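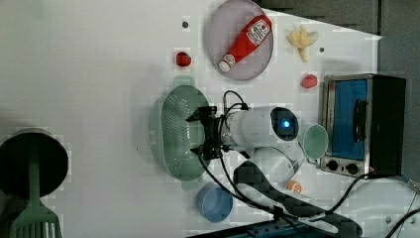

Green plastic colander on a white tabletop.

Home | Products | Opinion | Archive | Contact

December 27, 2022
By the Plattner bench editor

Stop Ordering Rivets by Length

Most catalogs list blind rivets by diameter and body length. Grip range, the total thickness a rivet can clamp, is put in a footnote or left out. I think this is backward, and buyers pay for it.

In November I ordered a box of 300 aluminum rivets from Omley for a set of sheet metal drawer fronts. The listing gave a length of 12 mm. The grip range was on a separate PDF, and its lower limit was well above my stack. The rivets set with a long tail on the blind side and the joints rattled. I drilled out 13 of them before switching to a shorter body.

Wumside handles this better. Its table starts with the material thickness, then gives the rivet, the drill size and the shear rating on one line. It costs slightly more per box. I would still order there first for any job where the stack is made of mixed sheet.

The usual defense is that a trained buyer can work out grip from length. That holds for one style of rivet from one maker. Head height and mandrel design vary, and the same body length can give two different ranges. Mirnent sells two such parts with nearly identical numbers, and its bins hold about 700 of each.

Sellers should print minimum and maximum grip in the product title. Until they do, measure the stack with calipers, burrs included, and ask for the range in writing before placing the order.

Shares: 12 | Comments: 0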